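Odside Countertop Tray, Cream
Item 794
Sold by Stekivthorpe Kitchen & Table

Every tray maker says its tray will sort out your counter. We doubt it. A tray holds what you put in it, and if you put in a mess, you get a mess with a rim. With that said, we do stock this one, and we reorder it more than we expected to.

It's a plain plastic tray in cream white with rounded corners and a glossy finish. The front lip is thick, so there's something to get your fingers on when you pull it toward you. No dividers. Odside calls the shape "flow-form," and we have no idea what that means.

What people buy it for: sauce sachets, sugar, tea, instant soup, the packets that come with takeout and never leave. Odside claims "effortless one-glance organization." Na-rae Myung in our store filled one with mixed packets and left it by the break room kettle. Flat packets lie at every angle and the thin ones slide down into the corners. You will dig. If you want to read every label, buy the divided version (item 791) and accept that it holds less.

Cleaning: warm water and dish soap. The maker says dishwasher safe, top rack. Ah-rin Pyo has run hers through 17 times and reports no warping, but she also says the shine isn't what it was. We'd wash it by hand.

Weight limit: the leaflet gives 700 grams. Hard to see how you'd get there with sachets. Don't use it for jars.

Color: cream only. It looks white in the Odside catalog and yellowish under our store lights, so don't count on it matching your white dishes.

What's in the box: one tray, one leaflet. Packets not included, and yes, we've been asked.

Returns: unused, in the box, with the receipt. We won't take back a tray that smells of soy sauce.

Also stocked at our Bingate store. Call before driving over, as they tend to run out in April.

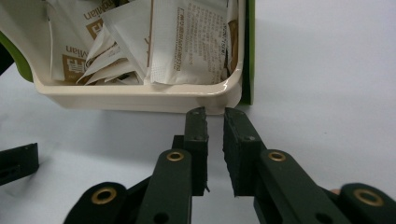
Cream tray filled to the brim with paper sachets, two of them marked "Mian."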